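拉链坏了以后

早上七点,Fullska火车站后面那条街还没开几家店。面包房开了,卖彩票的开了,再就是Didik。门脸很窄,橱窗里挂着几只旧书包,一把大剪刀,一张手写的价目表,最下面一行写着:拉链头,当场换。

卡济米尔·切尔尼(Kazimír Čierny)已经在里面了。围裙,老花镜推到额头上,嘴里叼着一截粉笔。他抬头看我一眼,问:取还是放?

我说采访。他说哦,那你坐,别坐那把,那把腿是断的。

他修包修了33年。修过皮箱,修过帆布桶包,修过一只装大提琴的软套,修过渔夫背的那种防水袋。问他哪种最多,他想都没想。拉链。全是拉链。带子断了人家自己打个结还能背,里子破了没人看得见,拉链一坏,这包就算完了,大家都这么想。所以要么扔,要么送到他这儿来。扔的多。

先说说拉链是怎么坏的。我在店里坐了一上午,听他讲了不下五遍,每个客人来他都讲一遍,讲得一模一样。

齿和齿之间靠拉头挤到一起。拉头是金属的,里面像个分岔的小道,一天拉十几回,几年下来,道口就撑开了。撑开零点几毫米,你看不出来,可是齿咬不紧了,拉上去后面又裂开。客人进门都说"齿坏了",拿过来一看,齿好好的,拉头松了。拿钳子两边各夹一下,能再用半年。换个新拉头,能用到布烂掉。

换一个拉头要多久?他当着我的面做了一次。一只小学生的笔袋。剪开尾端两针,旧的退下来,新的穿进去,对齐,拉两下,封口,缝三针。我低头找笔的工夫,他已经把笔袋扔进"好了"那个筐里了。

收多少钱他不让我写。说写了明天就有人来还价。

那天上午来的人,我记了几个。一个护士,双肩包,侧袋拉链脱了。一个老先生,剃须包,里面还装着剃须刀,忘了拿出来。一对母女,女儿不想修,想买新的,母亲把包往柜台上一放,说修。卡济米尔两边都不看,只看拉链。修好了女儿试了试,背上就走了,也没说什么。

还有人来问能不能把拉链换个颜色。能。绿色换成橙色,丑得要命,他说,但是是人家的包。

下午我去了Trellulow。

Trellulow是个旧货集市,在河对面,旧有轨电车车库改的,顶棚漏雨,漏的地方底下放着桶,桶边上照样摆摊。来这里的人大多卖旧盘子、旧唱片、旧螺丝。里马丹塔斯·亚翁泽姆斯(Rimantas Jaunzems)卖拉链。旧的,拆下来的。

他的货是这样来的:没人要的包,衣服,帐篷,睡袋,整麻袋地收。拆。布归布,带子归带子,拉链按长短挂在铁丝上,一排一排,像晾鱼。拉头单独放在果酱瓶里。我问他一共有多少种拉头,他说上个冬天闲着没事分过一回,107种,分完就后悔了,因为客人来了还是一只手伸进瓶子里乱翻。

他说话很快,手也快,一边跟我讲一边还在拆一只化妆包。刀片往缝线里一挑,一拉,线就断了一溜。他讲究的是不伤布带,布带伤了这条拉链就不值钱了。

"你看这个。"他递给我一条。铜齿的,长,沉,背面有字,磨得只剩一半。Purves。

老Fullska人都知道Purves。河边那个厂,做拉链、扣子、搭扣,做过几十年,关了也好些年了。楼还在,一半成了攀岩馆,一半空着。里马丹塔斯年轻时候在里面看过机器,排齿的机器,一条布带从这头进去,那头出来就带着齿了,声音大得像下冰雹,下班以后吃饭还在耳朵里响。他说厂里的人走路都能认出来,讲话大声。

Purves的拉链现在有人专门收。修老摩托夹克的,做戏服的,还有人要原配的拉头,差一点都不行。他最贵的一条卖给了一个剧团的裁缝,价钱他倒是愿意讲,但是讲了两个不一样的数,我就都不写了。
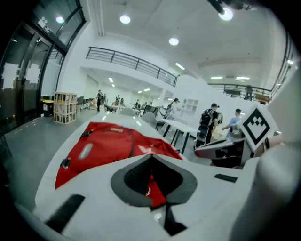
红色布包,灰色包边,配一枚小小的灰色拉链头。

小包其实最难修。这话是布雷登·贝热龙(Brayden Bergeron)说的,他在集市另一头,教人修东西,收一点点材料费,一张长桌,几盏夹灯,两台缝纫机,其中一台今天闹脾气。

为什么难?手伸不进去。大背包你可以整个翻过来,小包翻过来一团,拉链弯着走,机器压脚下不去,只能手缝,一针一针。而且小包便宜,很多人觉得不值当。他每次都要跟人争这个。值不值当怎么算?买新的要出门,要挑,挑回来还不一定有原来那个顺手。他有一个装针线的小包,拉链换过四回了,布都洗白了。

来他桌边的人什么样的都有。那天有个小伙子拿来一件雨衣,胸口的拉链进了沙子,死活拉不动。布雷登先不动它,拿旧牙刷,温水,刷。刷了很久。然后找蜡烛,白的,没有香味的那种,在齿上来回蹭。再拉,动了。小伙子问要不要上油,布雷登几乎跳起来:千万别。油吸灰,过两个月又死一回,还染布。

蜡,铅笔芯,肥皂,都行。铅笔芯会把浅色的布弄黑,深色包用没事。肥皂要干的。这几样家里都有。

顺手把他讲的几条记在这里,读者可能用的上:

拉链卡了布,别往前硬拽。往回退,一手把布往旁边绷紧,一点点退。退不动就停下来,用平头的东西把布往外拨。

拉过以后后面裂开,先看拉头。拿小钳子夹尾部,左边轻轻一下,右边轻轻一下,试。还裂,再来一下。一次夹狠了,拉头就碎了,便宜的合金很脆。

少了一个齿,如果在底端,缝几针把那一段封死,口子小一点而已。在中间就没办法了,整条换。

拉片掉了,穿根绳子,打个结,好用得很。

洗包之前拉上拉链。洗完晾的时候也拉上。

就这些。布雷登说他讲来讲去也就这些,大家听完都说原来如此,然后下次坏了还是先拽。

回头说生意。我一直想弄明白,这行当到底是在死还是在活。

卡济米尔那边有个本子,硬壳,横格,每天收了什么都写进去。他让我翻。去年十一月,315件。前年同月份少一些。再往前几年,本子换了,字也淡了,有一页上被咖啡泡过。他自己没算过,是我在那儿翻,他在旁边说,多吧,冷了嘛,冬天的衣服都拿出来了,一拉,坏的。

所以不能光看十一月。夏天呢?夏天少得可怜。夏天他关门去钓鱼。

徒弟倒是有。沃迪姆·沃尔德(Wondimu Wolde),来了两年,原来是做鞋的,手上有劲,缝厚皮比师傅还直。他坐在里间,靠窗,收音机开得很小。我问他做鞋和修包差在哪里,他想了半天。做鞋有楦子,他说,东西有个形状撑着你。包是软的,你得自己知道它原来什么样。

他不爱用老式的铜拉头,嫌沉,爱用尼龙的。师傅正好反过来。两个人为这个每天拌嘴,柜台上两个盒子,一人一个,谁接的活用谁的盒子。客人不知道,客人只知道有时候修回来的拉链亮一点,有时候哑一点。

沃迪姆想做的事比修拉链多。他想自己出一款包,拉链能拆,不用剪线,坏了客人自己抽出来换一条。纸样画了,样品也做了两只,一只他自己背着。我试着拆了一下,拆下来了,装不回去。他接过去,两下装好了。说还要再改。

改什么呢,改轨道。布边上要有一条硬的东西让拉链滑进去,太硬硌人,太软会跑出来。他试过鱼骨、塑料条、粗棉绳浸胶。现在在试最后一种。胶的比例不好调,里间一股味道,师傅有意见。

这件事别处也有人在想。切斯特米尔·什捷法内克(Čestmír Štefanec)在Fullska的职业学校教箱包,教了很久,我在他办公室见到他的时候他正在批作业,作业是一堆包,没有纸。每只包上别一张条子。有一张条子上就两个字:重做。

他对可以拆的拉链没什么兴趣。他觉得问题在前面,在裁布的时候。现在很多包,拉链是第一道缝进去的,后面里子、衬、包边一层层盖上来,最后你要动那条拉链,等于要把整只包拆了。以前不这么做,以前拉链那一圈是最后上的,费工,但是以后好拆。就差这个顺序。他给学生讲这个,讲完让他们每人拆一只买来的便宜包,计时。

最快的一个,34分钟,拆到能换拉链。再装回去,一个下午没了。

他说学生拆完一般会骂人。骂完了再做自己的包,就会老老实实把拉链留到后面。这堂课他每年都上,别的课可以换,这一堂不换。

我问他毕业生都去哪儿了。去家具厂缝沙发套的最多。去做汽车座椅的。真正修包的,他掰着手指头想,想到一个,开在隔壁城,专修旅行箱的轮子。轮子和拉链是两回事,但是算吧。

沃迪姆他认识吗?认识,来借过机器。切斯特米尔说那孩子缝得好,想法太多。说完又补了一句,想法多也不要紧,年轻嘛。沃迪姆大概四十了。

傍晚我又回到站后街。集市收了,里马丹塔斯托我给卡济米尔带一包东西,报纸包着,很重,叮当响。打开,全是拉头,Purves的,各种尺寸。卡济米尔倒在柜台上,用手掌摊平,看了很久,挑出几个放进围裙口袋,剩下的倒进他那个盒子。钱他下回自己过去给,他们俩这样来往好多年了,账在谁那儿都说不清。

又有人推门。一个穿制服的,铁路上的,拎着个工具包,说夜班前能不能好。卡济米尔看钟。看拉链。拉头还在,尾档掉了,布带起毛。他把布带头上的毛剪齐,拿打火机燎了一下,捏住,等它硬。然后喊里间:

"沃迪姆,尾档,大号的。"

里间递出来一个尼龙的。他看了看,没说话,放回去,从自己围裙口袋里摸了一个铜的夹上。

我的双肩包其实也有毛病,前袋的拉链一直要用两只手拉,好几年了,习惯了。临走想起来,放到柜台上。他拉了一下,拿钳子,左边一下,右边一下,推还给我。

问多少钱。他摆手,已经在写本子了,写完抬头问我,你这个算什么,书包还是电脑包?我说都行。他写了书包。

(Didik早上七点开门,中午休息一小时,夏天来之前最好先打个电话。Trellulow的拉链摊靠着西门,下大雨会往里挪几米。)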